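How to Sew a Scalloped Edge on a Plain Curtain

I made my first scalloped curtain for the little window over my kitchen sink, and I've been putting scallops on things ever since (pillowcases, a table runner, one very fancy dog blanket). It looks like fussy work, but if you can sew a straight line and you don't mind a bit of snipping, you can do it in an afternoon.

You'll need a plain cotton curtain panel, a strip of matching cotton for the facing, a washable fabric pen, pins, good small scissors, thread, and a dinner plate or saucer to draw around. My panel was 28 inches wide, and all the numbers that follow are for that width.

Wash and iron both pieces before you do anything else. I skipped this once, and the facing shrank in its first wash and pulled every scallop into a pucker. I still have that curtain. It lives in the laundry room.

Cut the facing strip six inches deep and as wide as the panel plus an inch. Fold under half an inch at each short end and along the top edge, press, and stitch the top fold down. Lay the strip on the bottom of the curtain, right sides together and raw edges even, and pin it along the top so it can't wander.

Now for the drawing, my favorite part. Divide the width by the number of scallops you want. I like four on a small window, so mine came to seven inches each. Make a tick at every seven inches along the wrong side of the facing, then draw each curve from tick to tick, keeping the lowest point half an inch above the raw edge. The curves should meet in a little valley – try to make all your valleys the same height, as that's where the eye goes.

Sew along your pen line with a short stitch. When you reach a valley, stop with the needle down, lift the foot, turn the fabric, take one stitch straight across, and turn again. That one stitch gives you room to clip.

Trim to a quarter inch, clip right into each valley without cutting the thread, and snip small notches around the curves. Turn everything right side out, push the curves smooth with the handle of a wooden spoon, and press well. Slipstitch the top of the facing to the back of the curtain and you're done!

A last word on choosing your curve, and I do have opinions. A wide circle gives a shallow, gentle scallop and a small one gives a deep, frilly one, so try a few on scrap paper before the pen goes near your fabric. Anything with a clean round edge will do – a plain pink plate like this one would be just fine, set down on a nice flat white tabletop where you have room to trace.

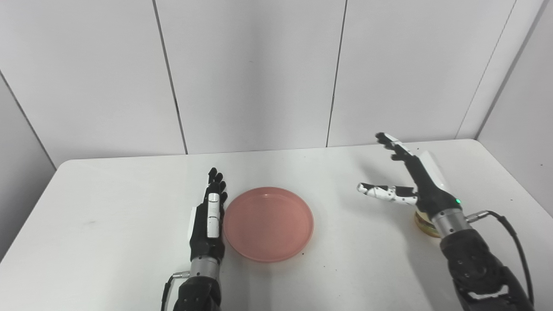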